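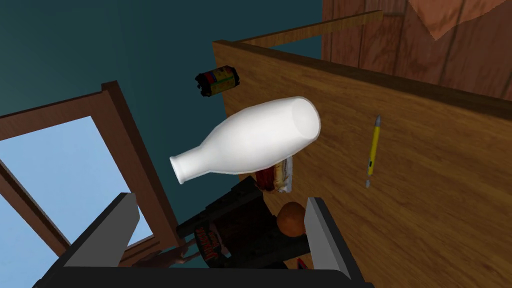 4. Mixed-item picking: set-up and changeover of duties

This section applies to the Grullik two-finger picking cell as installed at the Nultstead packing hall. It covers the rehearsal of a new item set in simulation, the release to the live line, and the duties of the line operator after release. Read section 3 (Guarding and stop circuits) first.

4.1 Before you start

You need a planner login, the item list for the shift and the current cell file. The cell file must carry the revision date May 12, 2026 or later. Older files load without a warning but use the previous finger width.

4.2 Rehearsing an item set

1. Open the planner and select Rehearsal. The live arm stays locked while this mode is active.

2. Load the item list. Bottles, cans, boxes, round items, soft-wrapped items and thin items such as pencils can be mixed in one list.

3. Set the fingers to Open and switch to the wrist view. Both fingers must be visible, with a clear gap between them.

4. Assign a grip class to each item. Use Rigid for bottles and boxes, Round for balls and fruit, and Soft for wrapped food. A wrapped item left in Rigid will be gripped at full force.

5. Run the rehearsal for 2,000 picks. Do not shorten the run for lists that differ by a single item.

6. Open the report. Any item with more than 3 failed picks is marked Manual and will be sent to the hand station.

Note: Objects may appear above the work surface in the wrist view when the rehearsal is paused. Gravity is applied only while the run is active.

Note: Label artwork in the rehearsal is low in detail. Do not use it to check print or product codes. Code checks are done at the Ostberg scanner on the infeed.

4.3 Release to the line

7. Save the list under a new number. The line leader and one operator from the receiving shift both sign the release sheet.

8. Turn the mode key to Live and close the gate.

9. Watch the first 181 picks from the operator position. Stay outside the yellow line.

CAUTION: Do not reach past the gate to free a jammed item. Press Stop, remove the key and keep it on your person until you have left the cell.

4.4 Changes to operator duties

Before the cell was installed, four people picked at the belt and one checked the cartons. After release, the positions are as follows.

Hand station, two people: picks all items marked Manual. Positions rotate every hour.

Cell operator, one person: answers stops, changes finger pads, records faults in the Tsoukalas log.

Carton check, two people: duties unchanged, with a second person added for the higher carton rate.

The cell operator needs the two-day planner course. Operators who have not taken it may work the hand station and carton check only. The next course is in July.

Pick rates from the cell are not to be used as a target for the hand station. The hand station receives the items the cell cannot hold, and its rate will be lower than the old belt rate.

4.5 Fault codes in rehearsal

3,065: grip class missing. Return to step 4.

Other codes are listed in section 7.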